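Skisteo (robot bartender)

Skisteo is a two-armed tabletop robot built by hobbyists in the shared workshop at Dritlow, where it is used to prepare cold drinks and, more to the point, to give its builders something pleasant to work on through the winter. It belongs to the long and rather good-natured tradition of homemade drink machines, though it differs from most of them in having no pumps, no tubing and no row of upturned bottles. Everything is done with grippers, the way a person would do it with hands, and a good deal more slowly.

The project was started by Jörg Hollmann, a retired refrigeration mechanic and a longtime member of the workshop, and it has been added to by a changing group of people ever since. The plans are free to copy, and at least one other machine, known as Astico, has been built from them.

Contents
Background
Construction
Control and teaching
Handling of ice and glassware
The Astico copy
Costs
See also

Background

Hollmann had spent his working life around ice machines, and he liked to tell newcomers that ice is the least cooperative thing a kitchen has to offer. It slides, it sticks to itself, it changes shape while you are thinking about it, and it leaves water everywhere. When the workshop began holding its evening robot sessions, most people were stacking blocks or sorting bolts, and Hollmann proposed a drinks table instead. The idea was received with a great deal of cheer and very little confidence.

The first version had a single arm and could do one thing, which was push a plastic cup across a bench until it fell off the other side. A second arm was added the following September, mostly so that one could hold a container steady while the other dug around in it. The name Skisteo dates from this period. It was written on the lid of the parts box, and the several explanations offered for it over the years do not agree with one another.

Construction

The arms are six-jointed, with printed links and hobby servos, and are bolted at opposite sides of the work table. Each ends in a two-finger gripper. The fingers are long, black and narrowed toward the tips, a shape arrived at after a fair amount of filing and reprinting, as the earlier, blunter fingers could not get down between two objects standing close together. Thin rubber sleeves are slipped over them for glassware and taken off again for the scoop, whose handle the rubber tends to drag on.

A small camera sits at the wrist of each arm, looking down along the fingers. The builders tried a single overhead camera for a while and found that the arms spent most of their time hiding the very thing they were reaching for. The wrist cameras have their own weakness, in that a tall object up close will run out of the top of the view, and the arm has to rely on what it saw a moment earlier.

The table has a plain white top. Members have argued fondly and at length about this. White shows every spill, which everyone agrees is a good thing, but it also makes clear glass rather hard to find, and for one whole season the table was covered in dark green felt. The felt got wet and stayed wet, and the white top came back.

Power comes from a bench supply made over from an old computer. The wiring runs under the table in a length of garden hose, slit along one side, and the control computer is kept on a shelf well away from the water.

Control and teaching

Skisteo is taught by demonstration. A person moves a pair of smaller leader arms, the robot's arms follow, and the joint positions are saved together with the pictures from the cameras. The collection made for the ice task alone came to 993 recordings, of which 685 were kept after the spoiled ones were sorted out. Common reasons for throwing a recording away were a dropped scoop, a bumped table, and an operator who stopped halfway to talk to somebody (the workshop is a sociable place, and this happened a good deal).

The saved recordings are used to train a small model that runs at home on Hollmann's own computer, usually overnight. New members are encouraged to take a turn at the leader arms on their first visit. It takes most people an evening to stop overcorrecting, and children seem to pick it up faster than their parents.

Handling of ice and glassware

The basic exercise is to move crushed ice from a tub to a glass. It sounds like the sort of thing one could finish before supper, and it has kept the group busy for years. Crushed ice was chosen over cubes because a scoop goes into it more easily, but it packs together as it softens, and a tub left standing through a long session has to be broken up with a fork and refilled.

Stemmed glasses were brought in once the arms had become dependable with tumblers. The approach is made low, toward the stem and foot, with the fingers open. Droplets inside the bowl can confuse the camera's idea of where the glass ends and the ice begins, so the recordings include dry glasses as well as wet ones.

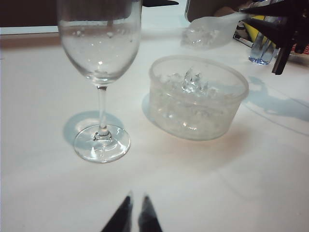 The Astico copy

Astico was put together from the Skisteo plans by a family in the nearby town of Ehlers, working in their garage. It follows the original closely, apart from a shorter base and a set of fingers cut from kitchen spatulas. The two groups trade parts and recordings, although recordings made on one machine have never worked especially well on the other, owing to the difference in the bases.

A joint open evening was held at Dritlow on 18 August 2021, with both machines set up side by side. Visitors were served lemonade, poured by people, with ice supplied by the robots as fast as they could manage it.

Costs

The workshop's ledger puts the total spent on Skisteo at 1,293 euros, including the felt. The largest share went to servos, many of them replacements for ones that had been overheated in the early days by holding a full scoop at arm's length. Tools and the printer were already on hand and are not counted, and neither are the glasses, which members bring from home.

See also

Kitchen automation
Learning from demonstration
Shared workshops
Ice scoop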